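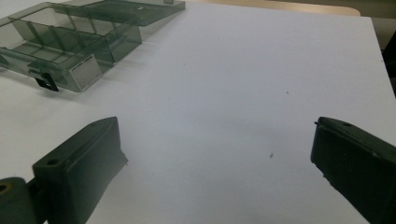
A see-through plastic organiser box on a white table.

SEE-THROUGH OR NOT? All about light and stuff

Jul 20, 2021

Why can you see through a window but not through a door? Both solid. Both hard if you walk into them. So what's going on?

It's all to do with light. Light zooms out of the Sun, or a lamp, or a torch, and bumps into things. Some light bounces off. Some gets swallowed up. Some goes straight through. How much of each depends on what the thing is made of.

Three words to learn

Transparent. Light goes straight through and you get a nice clear view. Clean windows, water in a glass, cling film.

Translucent. Light gets through but it's scattered on the way or some of it is soaked up. You can tell something is there, can't always tell what. Bathroom windows, tracing paper, smoky coloured plastic, a jelly.

Opaque. No light gets through at all. Wood, bricks, tin foil, your school shoes. Say it like this: oh-PAKE.

People mix up the first two all the time. Grown ups too.

Shadows

Opaque things make dark shadows. The light can't get past so there's a dark patch behind. Translucent things make paler shadows, and if they're coloured the shadow can be coloured as well. Try it with a sweet wrapper, the crinkly red sort. Lovely red patch on the wall.

Transparent things make hardly any shadow. Hardly any, not none! Hold a clean glass in the sunshine and look at the table. There will be a faint outline and probably some bright squiggles. The squiggles are where the curved glass has bent the light and bunched it up.

Where does glass come from?

Sand. Really. Mostly sand, plus a few other things mixed in to help it melt. It goes in a furnace and gets so hot it glows orange and turns runny like honey. Then it's shaped and cooled down slowly so it doesnt crack.

People have been blowing glass for more than 2000 years. You put a blob of hot glass on the end of a long metal pipe and puff. Same idea as a bubble. Very hot bubble though.

Old glass was often a bit green, because of tiny bits of iron in the sand. Look at the edge of a thick piece of window glass and you might see the green even now.

And plastic?

Most plastic is made from oil, which comes out of the ground. Plastic can be any of the three. Clear for drinks bottles, cloudy for milk bottles, solid colour for toy bricks. The makers add colour while it's soft and gooey. A little bit of dark colour gives you that smoky look, like sunglasses. A lot of it and you can't see through at all.

Clear plastic is lighter than glass and doesn't smash so easily. It scratches more though. Lots of tiny scratches make it go cloudy, because every scratch sends the light off in a different direction. So a transparent thing can turn into a translucent thing just by geting old!

Try it: the torch test

You need:
a torch
a white wall or a big sheet of white paper
things from round the house (ask first)
a pencil and paper

Good things to test: greaseproof paper, a sock, a clear bottle, a leaf, a plastic folder, a slice of cucumber, a mug.

1. Make the room dark. Curtains shut.
2. Before you test each thing, guess. Write the guess down. No cheating.
3. Hold it in front of the torch and look at the wall.
4. Write T for transparent, TL for translucent, O for opaque.
5. Check your guesses.

Never shine a torch in anyone's eyes, and that includes the cat.

The Ollico science club did this with 17 things and got into a big argument over the leaf. Is it opaque? Is it translucent? Hold a thin leaf up to a bright window and decide for yourself. Then try two leaves on top of each other.

Make the paper change

Put one drop of cooking oil on a piece of plain white paper. Wait a minute. Now hold it up to the light. The oily bit lets more light through! Paper is made of lots of tiny fibres with air gaps in between and all those gaps scatter the light. The oil fills up the gaps so the light has an easier trip. Put newspaper underneath, oil gets everywhere.

Quick ones

Is air transparent? Yes. Fog isn't, it's full of tiny water drops.

Is ice? Can be. The white bit in the middle of an ice cube is mostly little trapped air bubbles.

Are you opaque? Mostly. Put your hand over a torch in the dark and see what colour your fingers go.

Next one is in August, all about mirrors. Bring a spoon.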